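May 28, 2025

I slept badly and still got to the lab early, which tells you how much I like this job, or how stubborn I am about plates. We are on the dishwasher task all this week and I have been in the teleoperation seat more than anyone, partly because I asked for it and partly because Eifion Gittins has a sore shoulder and is supposed to be resting it (he isn't — he was reaching over my head for the coffee tin before I had my jacket off).

The strange thing about the seat is how quickly you forget your own arms. I put the gloves on, the headset comes down, and for the first few minutes I am a clumsy person wearing somebody else's hands. Then I stop noticing. By the middle of the morning I had an itch on my nose and tried to scratch it, and Bola's left hand came sailing up toward the camera, and Eifion laughed so hard he had to sit down. We threw that episode out, of course, although he wanted to keep it.

We are up to 824 good episodes now. The plan back in April was for 2,000 before anybody trains anything serious, and it seemed like such a silly mountain of dishes then. I did 11 this morning before I got one I was really pleased with. The oval plate is the hard one. Round plates forgive you, but the oval one wants to swing, and you have to get the fingers well over the rim and keep the tilt steady the whole time or it goes wandering off on its own.

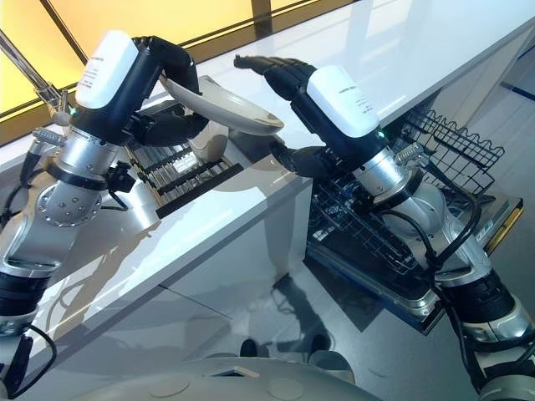
Bola with the oval plate over the rack. Left hand working, right hand waiting its turn.

I've been trying to teach myself to do something useful with the right hand while the left is busy. Eifion says to let it hover and not fuss, because anything I fidget with, the model will learn to fidget with too. He's right and I know he's right, but my goodness, it's hard to keep one hand quiet! I never realized how much I wave about when I'm doing the dishes at home. Mom used to say I conducted them.

After lunch we argued a little about speed. I go slowly, Eifion goes fast, and he thinks a mix of both is healthy. I think mine are cleaner. We looked at some of his old ones together and I had to admit they were lovely, very easy and sure, so tomorrow I'm going to loosen up and see what happens. He has promised not to stand behind me while I do it.

My wrists ache tonight and I still have the supper things to wash. I'm leaving them in the sink until morning.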